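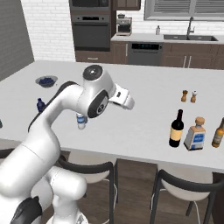
Figure 4. One of our simulated kitchen layouts, with the gripper open over the island. The row of bottles at right comes from the "tall and close" object group.

4.2 Why we stopped trusting our own clutter score

I went into this part of the project pretty sure that the number of objects on the counter would be what broke the policy. More stuff, more collisions, lower success. We even built a clutter score around that idea, and it ate most of March. It was a decent score! It just didn't predict much. Across the 763 evaluation episodes we kept after filtering, layouts with a high score failed only a little more often than layouts with a low one, and the ordering flipped when we changed the random seed for placement.

So Gemma Marsden and I sat down one Monday and watched failures. We pulled 38 of them, mixed in some successes so we wouldn't fool ourselves, and wrote down in plain words what went wrong before looking at any of the logged numbers. The same note kept coming up in both our lists: the hand picked a fine grasp, then couldn't get into it, usually when a neighbor stood right where one of the fingers had to go.

Take the island in Figure 4. By our old score it's a middling layout, with plenty of bare white counter. The salt and pepper shakers stand side by side, though, and there's a row of bottles in front of them. If you ask for one of the shakers, an approach from the front has to get past glass, and the gap between the two shakers matters a lot more than all that open counter. The gray bowl of berries, way over on the other side, adds to the clutter score and does nothing at all to the difficulty of that request. That one layout probably did more to change my mind than any of the plots.

We replaced the score with something we call finger clearance. For each target, we take the grasps proposed by the Hiltar sampler, sweep the two fingers along the last part of the approach, and record the smallest distance to anything that isn't the target. The clearance for the episode is the best value over all the proposed grasps, so a target only counts as hard if every way of reaching it is tight. We compute this in the simulator from the true object meshes (no camera noise), which makes it a property of the layout and keeps the perception side out of it for now.

Two details tripped us up, and I'd like to save somebody the trouble. First, the arm has to be left out of the sweep. Our early version included it, so the arm's own links kept showing up as the nearest obstacle and every clearance came out close to zero. Second, bottles need their real necks. We had been using boxes for collision shapes to keep things fast, and a box around a wine bottle takes up a lot of air near the top that the fingers can really use. Switching to convex pieces slowed down layout generation, but the clearance values finally agreed with what we saw in the videos.

With the new measure in hand, we generated 1,000 fresh layouts with the Fomden scene tool and sorted them into bins by clearance, holding the object count fixed inside each bin. The trend was clear this time. Success dropped steadily as clearance shrank, and it held up for all 28 object types we tested. Object count still had a small effect inside the tightest bin. I think that's mostly the planner running out of time, but we haven't separated the two properly, so please read that as a guess.

Retraining was the fun part. We kept the Thibodeau policy exactly as in Section 3 and changed only how training layouts were drawn, so that tight ones came up as often as roomy ones. The retrained policy started to come in from the side, or from higher up, when the front was blocked. It also got slower on easy targets, taking a longer path around neighbors that weren't in its way. We tried a small penalty on path length to fix this and lost some of the gains in the tight bins, so the results in Section 5 leave it out. The penalty runs are in the appendix, next to the per-object breakdown.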